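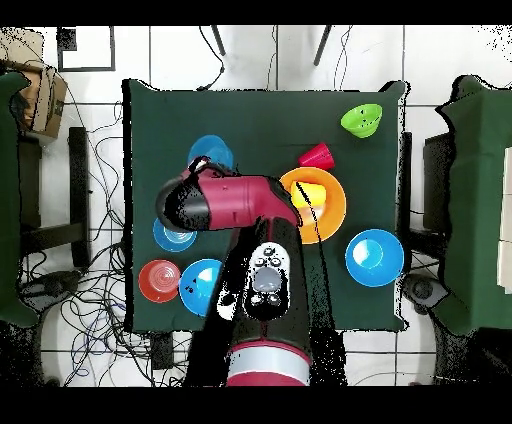

**트라넘브리지 여자 축구단**(Tranumbridge Women)은 드렐탄스(Dreltance) 지역 리그에서 뛰는 여자 축구팀이다. 이 항목은 제가 처음 만들었고 지금도 거의 혼자 고치고 있어서 말투가 좀 제멋대로인데요, 틀린 데가 보이면 토론란에 편하게 적어 주세요. 홈구장은 바실라키스 파크(Vasilakis Park), 유니폼은 흰색 바탕에 남색 소매. 별명은 "다리 사람들"인데, 정작 경기장에서 그렇게 부르는 사람은 저도 몇 번 못 봤습니다.

## 창단과 초기

원래는 남자팀 산하의 주말 여자 교실이었다. 초등학생 반과 성인 반이 운동장 반쪽씩을 나눠 쓰던 시절이 꽤 길었고, 성인 반에서 리그에 나가 보자는 말이 나오면서 따로 팀이 꾸려졌다. 첫 시즌 성적은 처참하다. 열 팀 중 꼴찌였고 원정에서는 한 번도 못 이겼다. 그래도 마지막 홈경기에서 드레르네티(Drernetti)를 2-2로 붙잡은 게 두고두고 이야깃거리가 됐다(저는 이 경기를 못 봤어요, 아직도 아쉽습니다).

초창기 기록은 구멍이 많다. 득점자 명단이 빠진 경기가 수두룩하고, 같은 경기인데 두 팀 소식지의 점수가 다른 경우도 있다. 이런 경기는 통산 기록표에 별표를 달아 두었다.

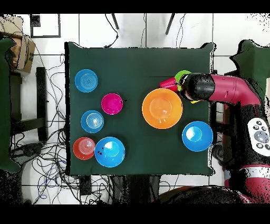 *짙은 녹색 천을 씌운 탁자 위의 플라스틱 접시와 그릇.*

## 스마란다 필립 시대

팀이 제대로 팀 같아진 건 골키퍼 출신 감독 스마란다 필립(Smaranda Filip)이 온 다음부터다. 부임하자마자 스리백을 버리고 4-4-2로 바꿨는데, 당시 관중석 반응은 별로였다. 양쪽 풀백이 너무 올라간다고 다들 불안해했고 저도 그중 하나였다! 그런데 반년쯤 지나니까 실점이 눈에 띄게 줄었다. 풀백이 올라간 자리를 중앙 미드필더가 메우는 움직임이 그제야 몸에 붙었던 모양이다.

필립 감독은 훈련을 짧게 하기로 유명하다. 대부분의 선수가 낮에 다른 일을 하니까 저녁 훈련은 한 시간을 넘기지 않고, 대신 세트피스만큼은 경기 전날에도 꼭 맞춰 본다. 코너킥에서 가까운 쪽 골대로 세 명이 한꺼번에 뛰어드는 패턴은 이 시절에 나왔다. 상대 팀들이 다 아는데도 한동안 계속 먹혔다.

승격이 확정된 것은 2018년 5월이다. 시즌 최종전 상대가 하필 또 드레르네티였고, 공식 관중은 1215명으로 여자팀 홈경기 최다 기록이다. 바실라키스 파크의 지붕 있는 좌석은 495석뿐이라 나머지는 전부 서서 봤다. 전반에 먼저 한 골을 먹고 후반에 두 골을 넣어 뒤집었는데, 결승골은 위에 적은 바로 그 코너킥에서 나왔다. 저는 북쪽 골대 뒤에 있었는데 앞사람 우산 때문에 공이 들어가는 순간을 놓쳤고, 소리로 알았습니다. 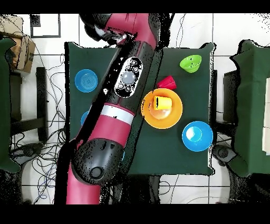

승격 뒤 첫 시즌은 8월에 시작했는데 출발이 나빴다. 개막하고 네 경기 동안 승점이 1점이었고, 윗리그의 속도를 따라가느라 후반이면 다들 다리가 풀렸다. 필립 감독은 이때 주전을 크게 바꾸지 않고 교체 시점만 앞당겼다. 후반 10분이면 벌써 측면 두 명이 바뀌어 나왔다. 결과는 강등권 바로 위, 잔류. 이 시즌을 실패로 보는 사람도 있던데 저는 동의하지 않습니다. 선수단 규모를 생각하면 충분히 잘한 시즌이라고 생각해요.

## 경기장

바실라키스 파크는 강변 쪽으로 살짝 기울어 있어서 비가 오면 남쪽 페널티 구역에 물이 고인다. 잔디 관리인 옥타비안 벌란(Octavian Bălan)이 배수로를 새로 판 뒤로는 연기되는 경기가 많이 줄었다. 그래도 겨울에는 공이 그쪽에서 갑자기 멈추는 일이 있으니 원정팀 수비수에게는 여전히 고약한 구장이다. 주차장이 좁으므로 처음 가는 사람은 역에서 걸어가는 편이 낫다. 매점은 동쪽 입구에만 있다.

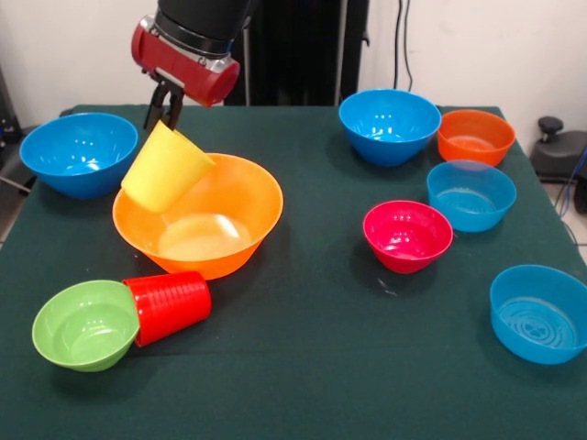 *주황색 큰 그릇 위에 기울어진 노란 컵.*

## 드레르네티와의 라이벌전

두 동네가 강 하나를 사이에 두고 있어서 자연스럽게 생긴 라이벌 관계다. 남자팀끼리는 리그가 달라 만날 일이 없고, 그래서 여자팀 경기가 사실상 유일한 더비다. 분위기는 험악하다기보다 시끄러운 쪽에 가깝다. 원정 응원단이 다리를 걸어서 건너오는 전통이 있는데 언제 시작됐는지는 자료마다 말이 다르다. 드레르네티 쪽에서는 자기네가 먼저 했다고 주장한다(출처를 달라고 했더니 아직 답이 없어요).

## 기록

- 홈경기 최다 관중: 1215명, 드레르네티전
- 리그 통산 득점: 346골(별표 달린 경기 제외)
- 승격: 1회

최다 출장 선수는 일부러 비워 두었다. 초기 명단에 성만 적힌 경기가 많아서 자매 두 사람의 출장 수가 섞여 있기 때문이다. 옛날 경기 안내지를 갖고 계신 분이 있으면 꼭 알려 주세요. 특히 첫 시즌 원정 경기 것이 하나도 없습니다.

## 같이 보기

- 드레르네티 여자 축구단
- 드렐탄스 지역 리그
- 바실라키스 파크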